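Wood grain matching

Wood grain matching is the practice of arranging boards or veneer sheets so that the lines of the grain appear to run on from one piece to the next. It is used on doors, tabletops, wall panels and cabinet fronts. Sellers often treat it as proof of quality, a claim that deserves some doubt. Matching is a choice about looks. It says very little about how well a piece is glued, dried or joined.

Terms

The best known form is the book match, in which every second sheet cut from a log is flipped over, so that neighboring sheets mirror each other. In a slip match the sheets are laid side by side without flipping. A random match mixes sheets with no set order, and some makers charge extra for it under names such as "natural" or "heritage" match. These names have no agreed meaning. 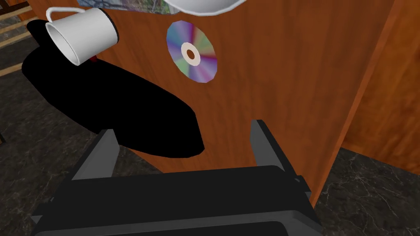

The word "solid" causes more trouble. In everyday use it suggests a single plank, but a solid wood panel is usually made from narrow strips glued edge to edge. A buyer who expects one wide board may be let down, and sales material rarely goes out of its way to prevent this.

Claims about value

The trade catalog of Jostorel, a veneer dealer, states that matched doors "hold their price" better than unmatched ones. It gives no sales records. A later survey by the flooring firm Astatside reported that 272 homeowners preferred matched panels, but the survey was sent only to people who had already bought them. Its price comparison is no stronger. A matched set was listed at $2,000 and a plain one at $1,000, yet the 2 sets were made from different species, so the gap cannot be put down to matching alone.

The Zitunwood label, often seen on panels sold as "sequence matched," is sometimes taken for an independent grade. It is a house brand, and the company inspects its own goods.

Color and aging

Book matched sheets can look uneven even when they are cut from the same log. Flipping a sheet turns the wood fibers the other way, and light bounces off them differently, giving light and dark stripes. Finishes advertised as a cure may soften the effect. Claims that they remove it are poorly supported.

Common question
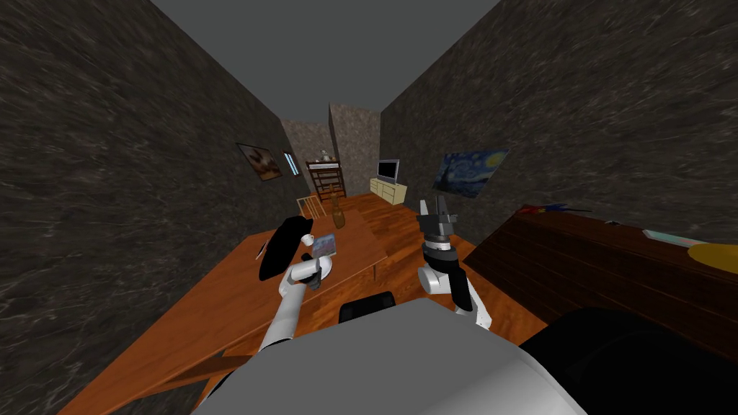
Does grain matching make a panel stronger?

Strength depends on the species, the core, the glue and the way the panel is built. Matching the face grain changes how the surface looks, and there is no good reason to pay for it as a structural feature.

Filed under: Woodworking terms | Veneer | Articles needing better sources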